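From: Marek Koubek
To: tatbridge-manip list
Date: Nov 11, 2024
Subject: Re: wrist view vs room view, which one is doing the work?

Quick reply between two meetings, sorry. Oldřich asked:

> On the Hasta numbers – you say the policy leans on the wrist camera and
> mostly ignores the room one. Is that from the dropout runs or are you
> just reading attention maps? I don't trust the maps. Also can you post
> what the two views look like, half of the list has only seen the
> Tostport cell and it's a much tidier place.
>
> Oldřich Vondráček

Dropout runs, not maps. Views from our cell, two wrist and then the room: 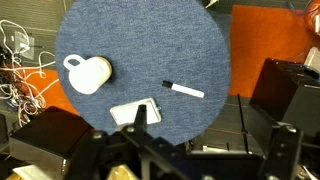
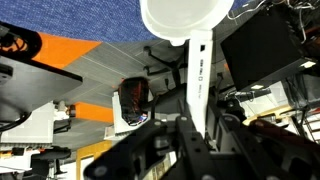
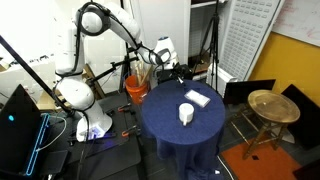
1. What we did

Same policy, same training set, 2406 demos, all teleop. At test time we blank one camera for the whole episode, or freeze it on its opening view. 30 trials per condition, start positions drawn from the same list so you can compare line by line. No retraining. I know that's a bit unfair to the policy, it has never seen a black input, which is why the freeze condition is in there too.

2. What came out

Blank the room camera – hardly any change on the mug tasks. Freeze it, same. Blank the wrist one and it all falls apart, the arm gets over the table and then hovers. Freezing the wrist is worse than blanking it, the gripper closes confidently on nothing. Didn't expect that and would like somone to check it.

Exception is anything with a long tool. With the scoop held, the wrist view can have very little table left in it (second one of the three), and in those tasks losing the room camera does hurt. So "ignores the room view" was too strong, my fault. It ignores it when the wrist can see the target.

3. Things I'm not sure of

Background. The wrist camera takes in cables, furniture, carpet, whatever is behind the thing it's meant to look at, and the policy may be using all that to work out where it is. Cropping to the central part would tell us. Have tried it for 20 episodes only, too few, not reporting it.

Also the Oral baseline was trained at a lower control rate so please dont put its curve on the same axes as ours. Somebody did in the draft.

4. Next

Retrain with random camera dropout from the start, about 300 extra demos with the scoop, then the same table again. Marker task goes in as well if the labels are fixed by then. Oldřich – if you can run the freeze condition at Tostport with your own start list that would be more use to me than another seed here.

Logs are in the usual folder under Hasta, the readme is out of date, ignore the bit on calibration.

Marek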